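Journal > Winter > Swimming again

Wed 22 February

Back in the pool this morning for the first time since before Thanksgiving, and my arms feel like somebody else's. I had told Delali I'd be there at opening and then lay in bed arguing with the ceiling for so long that I missed the first bus from Livdale and had to run for the next one with my towel under my coat. She was already doing laps when I got there. Of course she was! She waved at me with one hand and kept going with the other, and I stood on the edge like a kid at summer camp, dipping in one toe.

The plan was 12 laps. I did them, but I stopped at the wall every 2 and pretended to fix my goggles. The man in the next lane had to be 74 if he was a day and he passed me every single time, very politely, hardly a splash. I used to be quick (well, quickish). Delali says it comes back in a couple of weeks if I quit thinking about my breathing, and naturally that made me think about my breathing for the whole second half.

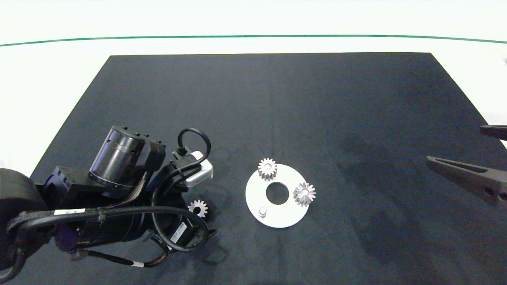
Lunch and after

Starving by eleven. I ate my sandwich on the bus, then bought a second one at the place on Conel Street, egg salad with too much dill, and ate that too. Dindo Mercado was in line ahead of me and wanted to know why my hair was wet in February. He swam in high school, as it happens, and now he's talking about coming along next week. I said yes before I'd thought it over. Three of us in one lane is going to be tight, and he has opinions about flip turns. Still, I'd be more likely to get out of bed if two people were waiting on me.

Spent the afternoon being useless. Answered four emails, read the same page of the Symonenko book over and over, and fell asleep on the couch with my shoes on. My shoulders have that warm, heavy ache that I'd forgotten I like. I need new goggles — the left side leaks and I've had a pink ring under that eye all day.
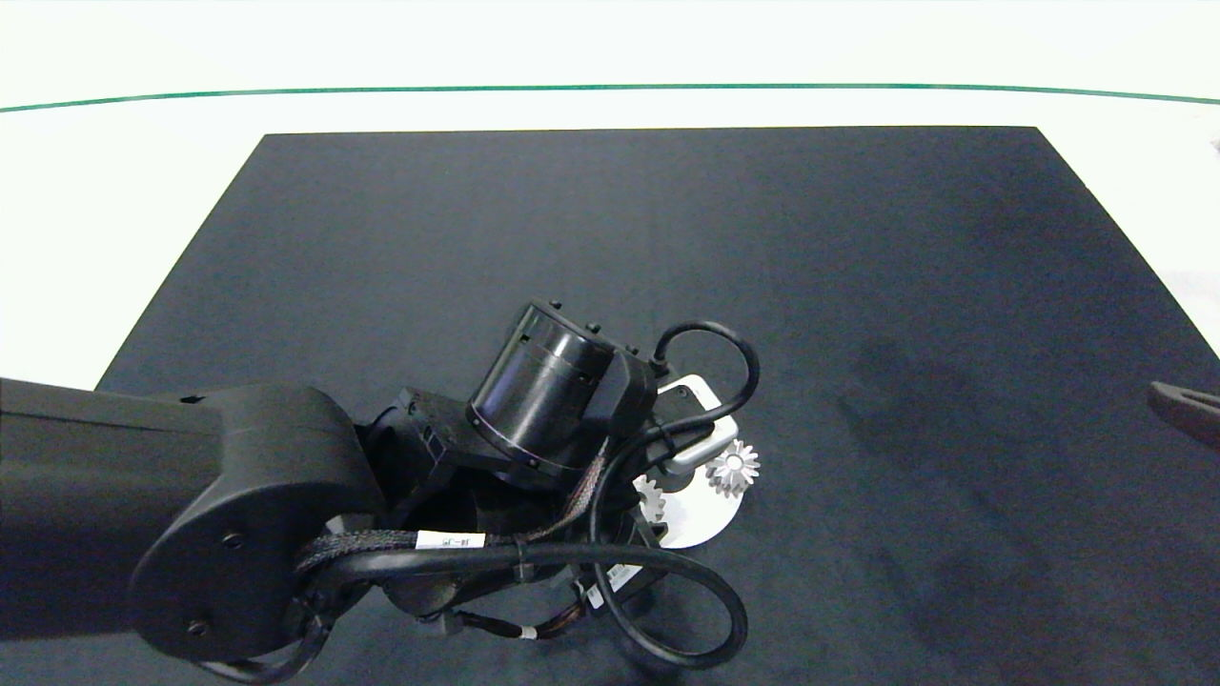
For next time

Pack the bag the night before. Quarter for the locker, the old kind, they still won't take anything else. Shampoo that isn't the hotel one. Call Mom back, she left a message while I was in the water and I only saw it at dinner.

Soup from the freezer tonight, the lentil, and it had gone grainy but I put lemon in it and it was fine. Alarm is set. Bed at nine thirty if I can manage it, and I'm not doing laps on Friday unless Delali calls first.

Filed under: Everyday, Swimming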